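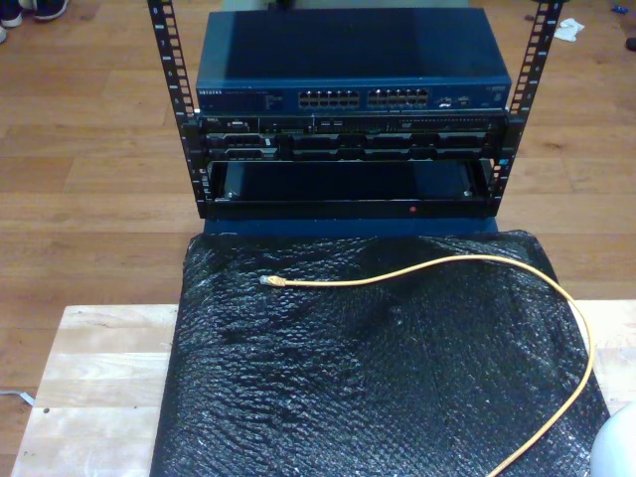
Computers in a school or office talk to each other through a box called a network switch. It often lives in a rack, which is a frame with a tall rail on each side. The rows of holes in the rails are where the boxes get fastened.

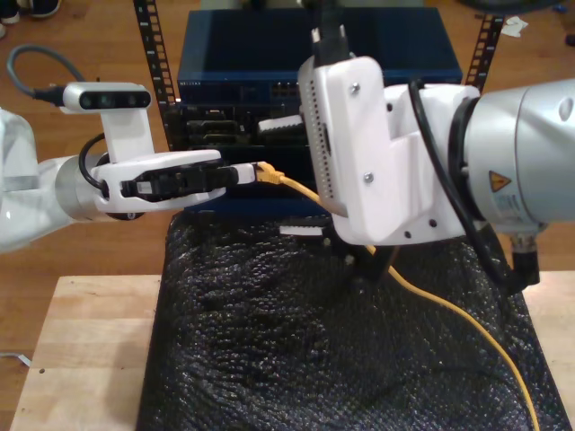

An Ethernet cable carries the messages. Its plug fits a socket called a port - push until it clicks. The yellow boot behind the plug helps protect the cable from bending.

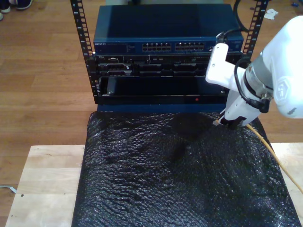
The blue switch, with two blocks of ports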